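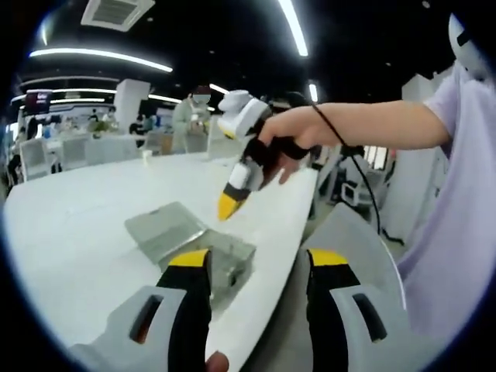 Vetusine is a packing and sorting firm in the town of Drurwood. It prepares small household goods for shops and is known in the region mainly for the way it introduced automation in its packing hall. The change is often called the Makhubela plan, after the street where the firm has its main building.

Background

Until the plan began, all packing at Vetusine was done by hand. Workers stood at long tables, filled containers, closed the lids and placed them on carts. The work was paid by the shift. Many employees complained of pain in the wrists and shoulders, and in December, the busiest month, the firm had difficulty to find enough people.

Introduction of automation

The first robot cell was started on September 7, 2023. It was supplied by Vaminari, a maker of small robot arms, and it handled only one size of container. Two more cells followed, so that the hall now has three. Each cell closes and stacks up to 700 containers in a shift. Items with soft or uneven shapes are still packed by hand.

The movements of the arms are prepared by the packers themselves. A worker performs the task with handheld grippers, and the recorded motion is later used to train the arm. Experienced packers are preferred for this work — they know how a lid behaves when it is pressed from the wrong side.

Effects on employees

No permanent job was ended in the first year, but the number of seasonal contracts became smaller. A group of 14 packers received training and moved to a new position called "cell guide". Cell guides record motions, watch the arms and clear blocked containers. Their pay is one step higher than that of packers.

Opinions among the staff are divided. Lifting has decreased, and the shifts are quieter. On the other hand, some workers find that watching a machine is more tiring than packing, and that there is less time to talk with colleagues. Older employees have asked who owns a motion after it is recorded. The present work agreement does not answer this question — it regulates only the hours spent on recording.

See also

Industrial robot
Job rotation
Packaging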